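The Esora Trial

1. Morning

Timo Heitmann had six hours left on the trial license and no coffee. Unit 8, back of the Mercado building. Rain on the skylight.

The Esora kit was supposed to be easy. Gripper, arm, software, one price, said the rep from Urkuver. He'd said it twice on the phone. Timo wrote it down and put a question mark after it.

His editor wanted 300 words. A verdict. Buy or dont buy.

2. Noon

The arm still in its crate - wrong power supply, new one coming from across town. So, the simulator. Fine. Plenty of readers would only ever get that far anyway.

He opened the sample project. Loading. Loading. Error 304. Restart. He ate a cold sausage roll from Grillolik over the keyboard and read the manual's page on finger pads, which had been translated by somebody in a hurry.

His phone buzzed. Urkuver again.

"How are we getting on?"

"Getting on," said Timo.

"You'll love the grasp planner."

"I'm sure."

3. The grasp

Gray world. No floor, no horizon, just pale nothing and the cylinder, tall and dark, a bit narrower at the foot. He set the fingers low, one pad each side. Changed his mind. Changed it back. The planner wanted them higher - he overruled it and saved the view for the review.

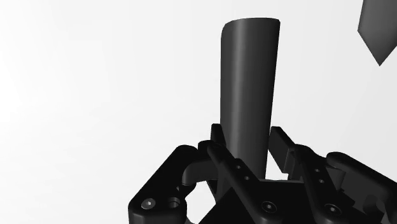 4. Verdict

Rep on the phone a third time. Timo let it ring.

He typed: Simulator good once it starts. Manual terrible. Lets me argue with it, which I liked more then I expected. Deleted the last part. Put it back.

Then a knock, and a courier in the doorway with a box under her coat, dripping on the mat.

"Power supply for Heitmann?"

He looked at the clock, then at the crate, and went to find a knife.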